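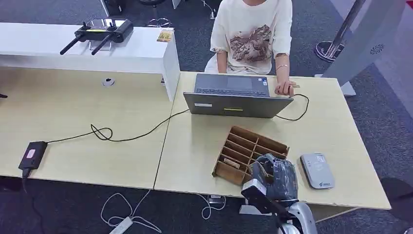 Lusska Desk Arm Kit: your questions, my answers

I get the same emails over and over, so I finally typed everything up in one place. If yours isn't covered, write to me and I'll probably add it.

What do I get for 499 dollars?
The arm, the gripper, the base plate, the power supply, the software and a year of updates. Shipping inside the US is included. You bring the desk and the laptop.

Which laptop do I need?
Nothing fancy! Anything bought in the last 5 years should be fine. I do most of my own setup on a pretty boring notebook. Keep it plugged in while you're teaching the arm a job — some laptops slow way down on battery and the motion gets jumpy.

What can it do the day I open the box?
Pick and place, mostly. It comes with one ready-made job, called Bostesari (it's a long story), where the arm picks up little wooden blocks and drops them into the slots of a tray. Start with that one even if it looks like a toy, because you'll learn how the speed and grip settings feel before you try anything you care about.

Do I have to write code?
Nope. You move the arm by hand, save the spots you like, and play them back. If you do code, there's a Python library, and I'd love to see what you make with it.

Can it carry something heavy?
Please don't. Light parts, small boxes, pens, that kind of thing. I've had people ask about full coffee mugs and the answer is still no.

My gripper keeps missing the slot. Help?
Nine times out of ten the tray got bumped. Put a bit of tape at the corners and run the setup again. If you've pushed two desks together, put the arm and the tray on the same one. I lost a whole afternoon to that seam.

What's the difference between Lusska and the Waltatero?
Waltatero is our bigger arm, part number 1548. Longer reach, stiffer joints, and it wants a bench bolted to something solid. For sorting small stuff at a desk I'd save the money and get the Lusska.

Can I use my old Rothe gripper?
Yes, with the adapter ring. It's sold separately and takes four screws. Go easy on them, they strip.

Do you do school orders?
We do, and the first 100 schools to sign up get the spare parts bag thrown in. The list opens in September.

Can I send it back?
Sure, within a month, with all the cables please — I always end up chasing people for the power cord.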